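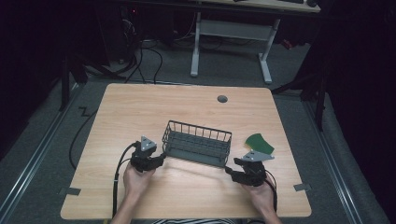
Furniture and Interiors Section, Bristarden Museum of Domestic Life

Tabletop

A tabletop is the flat upper part of a table, on which things are set down, worked on or served. It may be fixed to the legs or frame, hinged to them, or laid loose on supports and taken away after use. The word is also used for a top sold on its own, and as an adjective for anything small enough to stand on a table, such as a tabletop oven or a tabletop game.

Contents
History
Shape and size
Materials
Joining the top to the base
Edges
Finishes
Damage and repair
The Bristarden collection
See also

History

Flat surfaces raised on legs are known from ancient Egypt, where they were mostly small and used to keep food and goods off the ground. Greek and Roman households had light tables that were brought in for a meal and carried out again, some with tops of marble or bronze. In medieval Europe the commonest large table was a set of loose boards laid over trestles. The phrase "bed and board" comes from this use, as does the board of directors of a company.

Fixed tops became usual in wealthier houses in the sixteenth century, when heavy joined tables with stretchers near the floor were made to stand in one place. The draw-leaf table, with extra leaves sliding out from under the main top, appeared in the same period. The gateleg table followed and suited smaller rooms, as its leaves hang down when it is not needed.

Veneered tops were made in large numbers from the late seventeenth century onwards. Plywood, and later chipboard, changed the trade in the twentieth. A large flat sheet no longer had to be made up from narrow boards, and it moved very little with the weather. Decorative laminates came into kitchens, cafés and schools at much the same time and have stayed there.

Shape and size

Most tabletops are rectangular. Round tops seat people evenly and have no corners to knock against, but they take up more floor for the number of places they give once they become large. Oval tops and tops with rounded ends fall between the two. Hexagonal and trapezium-shaped tops are common in schools, where several can be pushed together to make a larger surface.

A dining place is normally allowed a width of 60 cm, and more where chairs have arms. Desks are made deeper than they used to be, although the bulky screens that first called for the extra depth have gone. Many desk tops have a round hole near the back for cables, lined with a plastic or metal ring called a grommet. Second-hand desk tops are often reused as ordinary tables with the hole left open or plugged.

Materials

Solid wood. Boards are glued edge to edge to make up the width. Oak, beech, ash, maple and pine are all used, and walnut and cherry for more costly work. Wood swells and shrinks across the grain with changes in the dampness of the air and hardly at all along it. A wide top made of solid boards must be allowed to move or it will split or cup.

Veneered board. A thin sheet of real wood is glued to a core of plywood, chipboard or fibreboard. The underside is veneered as well, usually with something cheaper, so that both faces pull equally on the core and the board stays flat. Veneer can be sanded only lightly.

Laminate. Sheets of paper soaked in resin are pressed under heat to form a hard skin. The top sheet of paper carries the colour or pattern, and wood grain is the pattern most often printed. Better grades have a fine texture pressed into the surface as well. Laminate stands up well to wet cups and to scrubbing but cannot be sanded back once it is chipped.

Melamine-faced board. This is cheaper than high-pressure laminate and is made with a single layer of printed paper bonded straight to chipboard. It is common in flat-pack desks.

Stone, glass and metal. Marble is valued in pastry kitchens for keeping cool. It is marked by lemon juice and vinegar. Glass tops are made from toughened glass. Stainless steel is standard in commercial kitchens and zinc is found on café tables, where it dulls to a soft grey.

Linoleum. Sheet linoleum glued to plywood makes a quiet, slightly warm writing surface. It went out of favour for some decades and is now made again for desks.
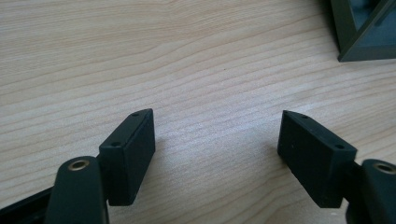
Grain direction matters in solid and veneered tops alike. On a long table the grain nearly always runs lengthways, for strength in a solid top and by habit in a veneered one. Boards cut through the middle of the log show straight, close lines, while those cut nearer the outside show arches and ripples. Makers of solid tops try to arrange the boards so that neighbouring pieces blend, and some alternate the direction of the growth rings in the belief that this keeps the top flatter. Opinion in the trade is divided on the point.

Joining the top to the base

A solid wooden top is held down with fixings that let it slide a little. The older method is a wooden button, a small block screwed to the underside with a tongue that fits a groove in the rail. Metal figure-of-eight plates and slotted brackets do the same work. Screws driven straight up through the rail into the top, with no slot, are a frequent cause of cracks in home-made tables.

Tops of plywood, chipboard or fibreboard can be screwed down firmly. Threaded inserts are better than wood screws where the table will be taken apart often, as chipboard holds a screw poorly the second time. Glass tops usually rest on rubber or clear plastic pads by their own weight.

Edges

The edge of a board top has to be covered. Solid wood lipping is the hardest wearing. Iron-on edging strip is the cheapest and tends to lift at the corners first. Some school furniture has an edge of moulded polyurethane, which seals the board completely against water. On exposed plywood the layers are left showing and are simply rounded and sealed.

Solid tops may be left square, bevelled underneath to look thinner, or shaped with a moulding. The rule joint, used where a hinged leaf meets a fixed top, hides the hinge and leaves a neat rounded edge when the leaf is down.

Finishes

Oil soaks into the wood and is easy to renew, though it gives little protection against standing water. Wax is softer still and is normally put on over something else. Shellac, the basis of French polish, gives a deep shine but turns white under heat or spilt spirits. Varnishes and lacquers form a tougher film. Hardwax oil, a mixture of oils and waxes, is now widely used on dining tables.

Shine is described as matt, satin or gloss. A satin finish can look dull from one side of a room and bright from the other, depending on where the window or lamp is.

Damage and repair

White rings are caused by moisture trapped in the finish and can often be removed with gentle rubbing. Black rings lie in the wood itself, where water has met tannin and iron, and need bleaching with oxalic acid. Shallow dents in solid wood can be raised with a damp cloth and a warm iron. Swollen chipboard does not go back down, and the usual answer is a new top.

Adhesive tape left in place for a long time may pull off a weak finish or leave a sticky line. White spirit will soften most residues, but it should be tried first on the underside.

The Bristarden collection

The museum holds 241 tables and loose tops. The largest group came from the Trurkora furniture works at Hosville, which made canteen and classroom tables. It includes 40 sample boards showing laminate patterns, many of them never put into production. A surviving order book lists 2,000 tops for a single customer, all in the same pale beech pattern.

The Ofori bequest consists of 4 gateleg tables in oak, one with a replaced leaf. They are in store and can be seen by appointment in May.

See also
Desk
Trestle
Veneer
Worktop

Page last revised June 19, 2018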